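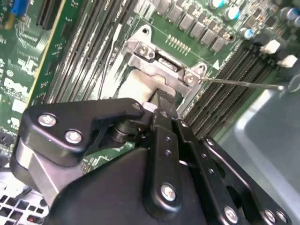
How to clean up an old desktop PC without buying anything daft

Every December somebody asks me which "tune-up" program to pay for. My answer is none of them. I have tried more than I'd like to admit, and the only thing most of them sped up was my bank card.

Start with the dust. Shut the machine down, pull the power lead out of the wall and hold the power button in for a few seconds. Take the side panel off and lay the case flat. Use a soft paintbrush and short puffs of air, and hold the fan blades still while you do it. Leave the vacuum cleaner in the cupboard.

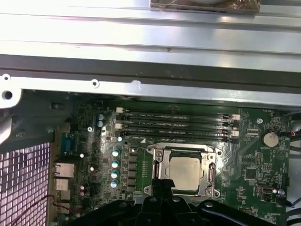 Next comes the thermal paste, where the tall claims really begin. Preben Hjaltested swears by changing it every year. I don't. If the processor isn't running hot under load, leave the cooler where it is. If you do take it off, wipe the old paste away with a lint-free cloth and a little isopropyl alcohol, then put a small blob in the middle. You don't need to spread it with a special tool, whatever the shop tells you.

Memory is worth a look too. Push each stick down until the clips close -- a badly seated one can cause crashes that look like a Windows fault.

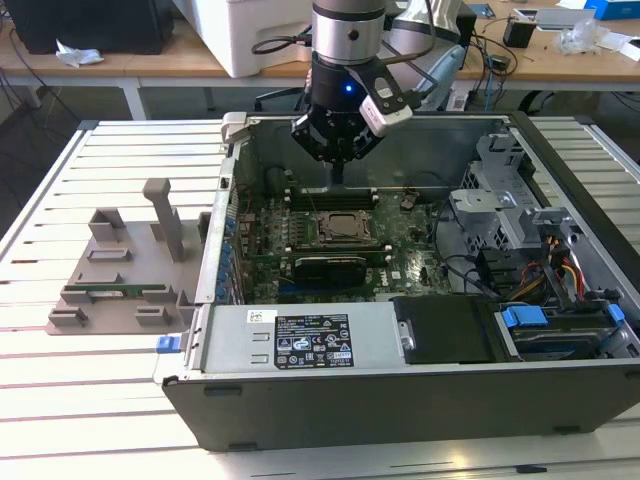 Then put the panel back on, start up and open the list of startup programs. Mine had 3 updaters for printers I no longer own. Switch off what you recognise and don't want, and look up the rest before you touch it.

If it is still slow and has an old spinning disk, fit a 500 GB SSD. That is the one upgrade I'd spend money on -- and copy your files somewhere safe first.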